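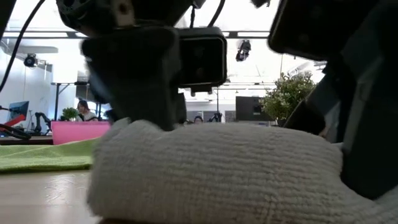
White terry towel on the table

Towels going stiff and grey – is it the hard water?

flurina_z
February 28, 2019
Hello all. I moved to Telham in June and since then my white towels have become hard like cardboard. Before, in my old flat, I had the same towels and the same powder (Flemach, the blue box) and they were soft. I wash at 60 and dry them on the line. My neighbour says the water here is very hard and I must use softener, but I have read in other places that softener is bad for towels. What is correct? I would be glad for your advice.
Flurina Zaugg

grirden_dad
Your neighbour is right about the water. We're out at Grirden and the kettle needs descaling every month. Half a cup of white vinegar in the softener drawer, no softener.

Mossy27
Please don't put vinegar in every wash. It's hard on the rubber seals. I had to replace a door seal after 2 years of doing exactly that.

grirden_dad
I've done it for 6 years on the same machine and the seal is fine. Yours was probably due.

Mossy27
Maybe. The repair guy didn't think so.

donal_ob
How much powder do you use, Flurina? Most people I know use too much, it doesn't rinse out, and the towel dries stiff with it. Try one wash at 60 with no powder at all and look through the door glass. If you see foam, there's your answer.

flurina_z
Thank you for the answers. I use one full cup, as it is written on the box for hard water. I will try the wash without powder tomorrow. About the vinegar I am now not sure, because you two don't agree.

pegbag
Line drying does it too. Shake them hard before you hang them and again when you take them in. I finish mine with 10 minutes in the dryer, but I realize not everyone has one.

flurina_z
I have made the test. There was a lot of foam! I was a little ashamed – I did it two times more until the water was clear. The towels are softer now, but the colour is still a bit grey on the older ones. The dryer I don't have.

donal_ob
Good. Go down to half a cup and see how you get on. For the grey, an overnight soak in oxygen bleach. Umali sells it in a plain tub, cheaper than the supermarket. Don't mix it with the vinegar.
Donal Ó Briain

Mossy27
Agree with the soak. Still no vinegar from me.

grirden_dad
Once a month, then. I can live with that.

flurina_z
Is the soak in cold or in warm water?

donal_ob
Warm, 40 or so. Cold is very slow.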